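**Tandale season opener: who's going, and the new Zarby rules**

**gravelrash** wrote, 4/2/23:

Entry list is up for Tandale and it's full! 50 cars, with a reserve list under it, and that's before the Ostrowski lot have sorted out whether they're running both cars or sharing one. I can't remember the opener filling up this early. The hill is the full 1017 metres again too, so we get the top hairpin back after last year's shortened course.

What I want to talk about, though, is the Zarby class. Minimum weight is now 480 kg without driver, and everyone has to be on the Cosetti control tyre from round one. I love this. Proper little single-seaters, same tyre, same hill, off you go. Who's in?

---

**pushrod_pete** wrote:

In! Car's on its wheels, which is further along than it was this time last April. Still no seat belts fitted and the rear bodywork is leaning against the freezer, but I've got two weekends and a very patient household.

Not sold on the weight rule. Mine is comfortably over and always has been, so it only helps the people who spent the winter buying thin bits. They get to keep their thin bits and bolt a lump of lead exactly where they want it.

---

**hairpinhetty** wrote:

> They get to keep their thin bits and bolt a lump of lead exactly where they want it.

Yes, but they had that advantage already AND they were lighter. Now they've only got one of the two. I'd call that progress. I marshalled at the top hairpin for years and you could see the really light cars just skip over the bump on the way in, and the rest of the class thump into it. Anything that brings them closer is good for watching.

Cosettis will be the bigger story if it's cold. Has anyone run them below ten degrees?

---

**gravelrash** wrote:

I did a morning on them at the practice day. First run was like driving on plates. Second run, a bit better. By the fourth they were wonderful and I came home grinning. Trouble is you only get two practice runs at Tandale before the timed ones, so it could be very funny up at the hairpin.

---

**oldslick** wrote:

It will not be very funny if you're the one in the bank. I think making a tyre compulsory when it needs four runs to wake up is daft on a hillclimb. On a circuit, fine, you've got a warm-up lap. We sit in a queue in the paddock and then drive flat out for under a minute.

I've written to the club about it, politely.

---

**torquewench** wrote:

Hello from the Ostrowski side of things (well, I do their timing sheets and hold the umbrella). It's one car, shared, so that frees up a place for the first reserve. The gearbox on the other came out again and it isn't going back in by the opener.

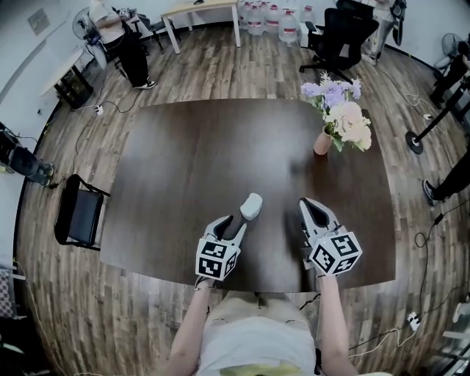

*Both grippers over the table, left one open, right one closed.*

Anyway, the shared car is already on Cosettis and has done a lot of running on them over the winter. I'd say they come in faster than people think if you go down a touch on pressure and don't wash the surface off with a huge burnout. Small, gentle scrub, two short ones. The big smoky ones look great and do nothing for the front end at all, and it's the front you want at the hairpin!

---

**oldslick** wrote:

Pressures down from what, though? The sheet that comes with them gives one number and doesn't say if it's for a Zarby or a milk float.

---

**torquewench** wrote:

Fair point, ha. Come and find us in the paddock and I'll show you our log, I don't want to put numbers on here for a car with different springs from yours. We'll be along the hedge by the scrutineering bay.

---

**pushrod_pete** wrote:

Well that's very decent. I take back one of the things I've said about shared drives.

Still think the weight limit should have been higher. Almost everyone I know with an older Zarby is over it by a good way, and we're not all going to start drilling holes in the pedals.

---

**hairpinhetty** wrote:

Please don't drill the pedals, Pete. We had one of those stop at my post once and it took ages to clear.

I'm down for the top hairpin again, by the way, so wave on the way back down. The bump is still there. I walked up last week with the dog to look. There's a new patch of tarmac on the inside, quite dark and smooth, and I'd want to know what that does in the wet before I put a wheel on it.

---

**gravelrash** wrote:

Oh that's useful, cheers! I've been cutting right in there for years. I'll be walking the hill before practice if anyone fancies it, meet at the start line when the gate opens. Bring wellies, the bottom field was a bog at the practice day.

---

**oldslick** wrote:

I'll walk it with you. Still cross about the tyres.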